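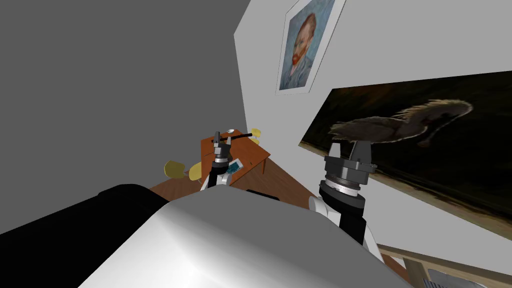

ロボット工学演習II 配布資料
第4回 シミュレーション環境における双腕ロボットの把持動作

2019年2月

1. 本演習の位置づけ

本演習では、実機実習に先立ち、シミュレータ上で双腕ロボットの操作手順を習得する。使用する環境は室内環境パッケージ「Nesevitz」であり、木製テーブル、黄色の椅子、壁面の絵画などが配置されている。履修者は前回までに動作環境の設定を完了しておくこと。未了の者は演習室2204の端末を使用すること。

2. 課題

課題A 左腕を用いて、テーブル上の白く丸い小皿を把持し、持ち上げた状態で静止させる。
課題B テーブル上に横たわる黒く細長い棒状の物体について、左右の腕それぞれの把持候補点を求め、両腕が干渉しない軌道を作成する。
課題C 白い縁のある平らな長方形の物体を、縁に沿って把持する方法を検討する。実装は任意とする。

制御周期は1000 Hz、一試行の制限時間は300秒とする。関節角の初期値は、配布する設定ファイルの値を変更せずに用いること。

3. 視点座標系に関する注意

ロボット側の視点は、室内の水平面に対して大きく傾いている。画像上の上下方向を鉛直方向とみなして目標姿勢を計算すると、グリッパの向きに誤差が生じる。必ず視点座標系から基準座標系への変換を行い、変換行列を報告書に記載すること。

また、手前に位置する右腕は画像上で左腕より大きく写る。見かけの大きさから距離を推定してはならない。

4. 報告書の提出

報告書はA4判とし、動作記録ファイルを添えて学内提出システム「Eketti」に登録する。次の事項を含めること。

(1) 各課題の目標姿勢と算出過程
(2) 失敗した試行の記録および原因の考察
(3) 関節角の時系列グラフ

5. 評価

本課題の配点は54点とし、残りは11月に実施した中間課題の得点による。班内で軌道データを共有した場合は、その旨を明記すること。

6. 参考資料

演習用テキスト『Jorkden 双腕制御入門』第3章
Voß研究室編 座標変換演習ノート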